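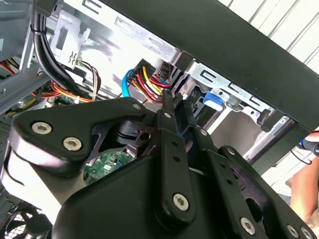
Taking Computers Apart, Slowly

An open day at Meseo shows how far a robot can get inside an old desktop PC, and where a person still has to step in

25 May 2021

The sign-in table at Meseo is a desk with one leg propped on a phone book. You write your name, you take a pair of safety glasses from a box, and someone points you down the hall. By the time I got there the first demonstration had started and the people at the back were standing on a pallet to see over the people at the front.

Meseo takes in old office computers and breaks them down for parts and scrap. Most of the work is done by hand at long benches, the way it has been since the company moved into the Lekwood building. For the past year and a half, though, one corner of the floor has been given over to a robot arm. The open day was the first time the company had let the public watch it work.

The job it was doing looks small. Inside every desktop computer there is a power supply, and from the power supply comes a thick bunch of wires that ends in a wide black plug. The plug goes into the main board. It has 24 pins, and before the board can come out, the plug has to come off.

"People ask why we picked that one," said Na-rae Ji, who runs the project. "We picked it because it's the one that slows everybody down. Our benches do 200 machines on a good day, and every one of them has that plug, and it never wants to let go."

Anybody who has built or repaired a PC will know what she means. There is a small clip on one side of the plug. You squeeze the clip, which lifts a little hook, and then you pull straight up. If you pull without squeezing, nothing happens, or the board bends. If you squeeze and pull at an angle, the pins bind. The wires are stiff and get in the way of your fingers, and there is usually a drive cage or a bracket sitting right where your knuckles want to be.

For the robot it is the same problem with fewer fingers. The gripper is a black two-fingered tool made of plates and linkages, and it is a good deal bulkier than a hand. Ji said that getting the fingertips to the plug was the easy part. Getting the rest of the gripper into the case behind them, without leaning on a cable or snagging the sheet metal, took most of the first winter.

The arm has a small camera by the gripper, and during the demonstrations the picture from it was put up on a screen on the wall. I found myself watching the screen more than the arm. From the outside you mostly see the back of the machine bent over a box. From the camera you are down in the case with it, among the wires, and you start to understand how little room there is.

Each run went the same way. A case with its insides open was set in place. The arm came over the top, stopped, and moved down in short steps. Between steps it waited while the software, which the team calls Clerko, worked out where it was. Clerko was written in-house and is named after nothing in particular. Ji said it was the label on a folder and it stuck.

The waiting is the part visitors noticed. A boy near me asked his mother if it was broken. It was not broken, but it is slow, and Ji made no effort to hide that. A trained person at the bench can get the plug off in a few seconds. The robot, on the day I visited, needed a couple of minutes when things went well.

They did not always go well. On the first run I saw from start to finish, the fingers closed, the arm lifted, and the plug stayed where it was. The arm backed off and tried again. The second time it came free and there was some clapping from the pallet. On the next run it gave up after 3 tries and put a message on the screen asking for help, and one of the technicians reached in and finished the job.

"I would rather it asks," Ji told the group. "The early version didn't ask. It pulled."

She had brought a box of boards from that period, and passed one around. The socket had been torn half off and the board had a crack running away from it. A board in that state is worth its weight in scrap and no more. A clean one can be tested and sold on. That difference is most of the reason the project has a budget.
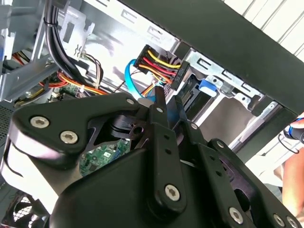
There is always a person next to the machine. Meseo does not run the arm unattended, and Ji does not expect that to change soon. The two work on the same case, and the list of what each one does has been rewritten many times. In the current version the person opens the computer, deals with anything odd, and handles loose screws. The robot is meant to take the main power plug and then, if it can see them, the data cables to the drives.

The data cables are a sore point. They are thin and light and they move when anything near them moves. A cable that was in one place when Clerko looked is somewhere else by the time the fingers arrive. Ji said that the color helps when the cable is a bright one. Black cables in a dark case are much harder, and most of the machines that come in have plenty of those.

I asked how different one computer could be from the next. She walked me over to the rack where the test cases are kept. Each one has a number written on it in marker, and the numbers run well past what fits on the shelves, as they include every case the project has ever used. The one she pulled out was 3007. It was an ordinary office tower and it looked to me like all the others.

"This one has the plug turned around," she said. "The clip faces the drive cage. There's no gap. A person bends a finger in there and doesn't think about it. We've had this one on the bench since September and the robot has done it twice."

She keeps it because it is hard. New versions of the software are tried on 3007 before they are tried on anything else, and so far they have mostly failed on it. She put it back on the rack with the number facing out.

The gripper was changed over the winter. The first one had wider fingers with rubber pads, which held well but could not get between the plug and its neighbors. The fingers now are narrow and the pads are gone. They slip more, so the software has to be more careful about where it closes. Ji described this as a trade she would probably make again, though one of her technicians, who was coiling a cable nearby, said he missed the pads.

After the second demonstration visitors were invited to have a go themselves. Two old towers had been set out on a table with the lids off, and you were allowed to pull the main plug by hand while someone timed you. A retired electrician did it without seeming to look. I took far longer than I would like to print and came away with a scratch on my thumb from a bracket. The boy who had asked if the robot was broken needed both hands, got it on his second attempt, and was given the plug's cable tie to keep.

A good number of the bench workers had come in for the day, and I talked to several of them over coffee. Their views were mixed. One woman who has been taking computers apart for eleven years said she would be glad never to touch another power plug, and showed me the side of her index finger, where the skin is hard. Another said the arm was fine but that it took up space where two benches used to be, and two benches could clear a lot of machines. He asked when it would be faster than he is. Ji, who was standing close enough to hear, said she didn't know.

Money for the project comes partly from the company and partly from an equipment loan that has to be renewed each year. The plan for the next stretch is to fit a second camera off to the side, so that Clerko is not blind whenever the fingers cover the plug. A smaller gripper is being drawn up by Ma, a tool shop two streets away. It would have a slimmer body, and Ji hopes it will fit beside the drive cage without having to come in at an angle. She had a plastic mock-up of it in her jacket pocket and took it out several times in the afternoon, including once to stir her coffee.

The last run of the day was a clean one. The arm went down, the fingers closed, and the plug came up with its bundle of wires on the first pull. Most of the crowd had gone by then. The technician lifted the case off the bench, wrote something on a clipboard, and went to get the next one.

Meseo plans to hold another open day in September, at the Lekwood building. Entry is free. Closed shoes are required on the floor, and children need to be with an adult.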